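Subject: Re: [grerka-dev] Segmenter splits one action into several when the hand opens
Date: February 16, 2019

Hi all,

Replying to the list because two other people wrote to me with the same question. The original message:

> I've been running the Grerka segmenter over the tabletop clips, the ones recorded at head height, and I keep getting too many segments. Somebody handles one object, and the output says grasp, release, grasp, release, grasp. When I step through the video, one hand never lets go. It is the other hand that opens and closes.
>
> My settings are the defaults except min_gap, which I raised to 7 frames. That removed the very short segments but the long ones are still wrong. If I raise it any further I start losing real releases.
>
> Is this a tracking problem or a labeling problem? I need these segments for the planner and right now it makes a new subgoal each time the label changes.
>
> Hanneke Bakker

Hanneke, it's a labeling problem. I ran your clips with the tracker output drawn on top and the tracks are fine. Both hands get a stable ID and they keep it, even when the wrists come close together.

The trouble is in how the segmenter reads those tracks. The version you have keeps a single contact state for the whole clip. Every frame it asks whether a hand near the object looks closed, and it takes the answer from the hand with the highest detection score. When the score moves from the left hand to the right, the answer moves with it. If the right hand is open at that moment, you get a release that didn't happen.

Small thin objects make it worse. With a cup or a box, both hands usually have a clear shape against the object and the scores don't change places much. With glasses, the fingers cover most of the part being held, and a free hand in the air nearby is easier to see than the one doing the gripping. So the detector prefers the free hand.
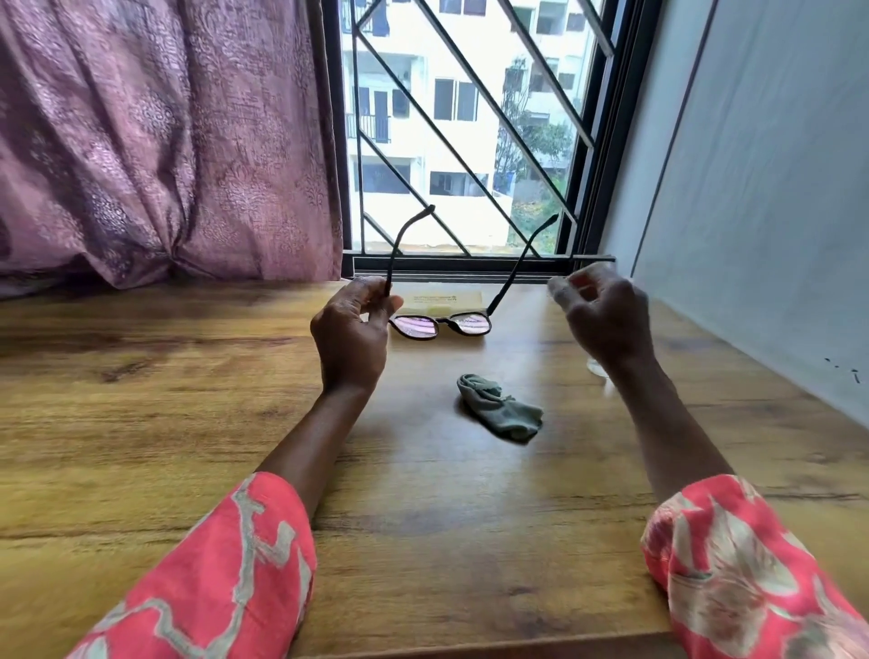
There is a second problem mixed in with the first. The closed-hand test only looks at the distance between the thumb tip and the index tip. If a hand has those two fingers close together, the test says pinch, even if the hand is holding nothing. I'd like the label to depend on whether the object mask reaches the space between the fingers. The branch I pushed does this:

- keeps one contact state per hand instead of one per clip
- requires overlap between the object mask and the fingertip region before it says "grasp"
- adds a "near" label for a hand that is close to the object without overlapping it
- leaves min_gap alone, but applies it to each hand separately

You should put min_gap back to the default before you try it. The higher value was hiding part of the problem and it will delay real releases now.

On the test set of 160 clips, the old code gave a wrong release in 13 of them. I went through those by hand with the new branch and they all come out with the right number of segments. I haven't checked the rest as carefully. I only compared the totals, so please don't take this as a full evaluation.

Things that still don't work:

The object mask is poor on transparent things. Lenses and drinking glasses both come out with holes, and the overlap test will miss a contact if it falls in a hole. For eyeglasses I get by with closing the mask before the test (mask_close = true in the config). It's off by default because it joins separate objects when they sit near each other on a table.

Patterned sleeves sometimes get added to the hand mask. It doesn't change the contact labels, but it does move the hand center toward the elbow, so don't use the center for anything that needs to be precise. Use the fingertip points.

Depth is not used at all. A hand hovering in line with the object can still overlap it in the image and be labeled as a grasp. I don't have a fix for that one with a single camera.

About the planner: I'd rather not have it start a subgoal on every label change, even with better labels. "Near" will come and go a lot. In our Verstraete setup we only open a new subgoal when the set of holding hands changes, and we ignore "near" completely. It's a small change in the adapter. I can send a patch if you are on the current version of the planner, but I think you said you were still on the old one?

The branch is called per-hand-contact. The file format has one new column at the end, so older readers should still load it if they don't check the column count. The Elus importer does check, and it will stop with an error until I update it.

If you find a clip where the new labels are wrong, send me the clip name and the frame number. I don't need the video, I have the same copy.

> PS: does the viewer show which hand a label came from?

It didn't. It does on the branch, press h to turn it on.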